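Hutamow Hand Gripper, second edition
Equipment / Data capture / Handheld

In stock. Ships in 2 working days from the Rerell warehouse. Educational pricing on request, and we do answer.

The Hutamow is a gripper you hold in your hand, with a wide-angle camera looking out over the fingers. You pick things up, it records how you picked them up, and later a robot arm is asked to do the same with a straight face. It replaces our first edition, which did the same job but weighed as much as a steam iron and had a trigger that only its designers could love.

The fingers are the part people ask about. Each one is a light gray triangular mount with two screw holes, carrying a purple ridged pad on a dark gray backing. The pads are soft, the fins run close together, and they wear out. We sell them in pairs, because the left one always goes first and then customers write to us about the color match. Purple is the only color. We have heard your feedback on this.

The second edition opens to 54 mm at the tips. A drinks bottle of ordinary girth should be tried for size before you plan a month of work on it.
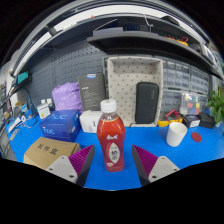 Do I have to clear my bench before I start recording?
Only enough to move your hand without knocking things over. The tracking software, Flustow, likes a background with plenty of detail in it, and a bare white wall is the thing most likely to make it lose its place. Tidy people can hang up a poster.

The lens takes in a great deal, including whatever you left on the shelf overhead. Straight lines come out bent, and Flustow straightens them on import if your training code wants them that way. Plenty of people leave them bent.

Battery life is almost 2 hours of continuous recording. A full charge takes longer than lunch. The battery slides out of the grip, so buy a second one and stop watching the light.

What comes with it
Gripper with fingers fitted
One spare pair of ridged pads
Battery and charging cable
Wrist strap – please use it
Flustow license, one seat, 18 months
Hex key, which you will lose

Not included: the robot. The finger mounts fit the Afridi parallel jaw directly with the same two screws, so the pads you record with can be the pads you deploy with. For other arms there is an adapter plate at extra cost, and a drawing if you would like to print your own and tell us ours is overpriced.

Warranty is 34 months on the body and camera. Pads are excluded, as are drops onto concrete, as is anything involving epoxy. Returns are accepted unused, in the original box, with the hex key.

Next batch of spare pads is due in March. Still purple.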